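Week 6: Why short stories start late

Okay, so last time we got stuck on openings, and I promised I'd come back to it. I read 21 of your drafts over the weekend and most of them began with somebody waking up. I do it too! My first drafts are full of alarm clocks.

Try this with your own piece. Find the first line where a person wants something, and put your finger on it. In Huiling Wei's draft that was the bus driver asking for his keys back, which came 282 words in. She cut everything before it and the story was better right away - shorter, too, and a bit stranger.

You'll lose some background when you do this. Fine. Drop it in later, a line here and there, when the reader is curious enough to want it. Muthu Thomas asked if a slow start is ever okay, and sure, it is, but the voice has to carry it (look at the Flukham story in your packet, page 70).

For next class, bring two openings for the same story, printed, one early and one late. We'll read them out loud in pairs and swap.
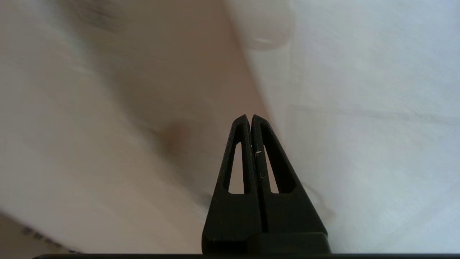
Keep the old opening in a separate file, by the way. I've stolen from mine plenty of times.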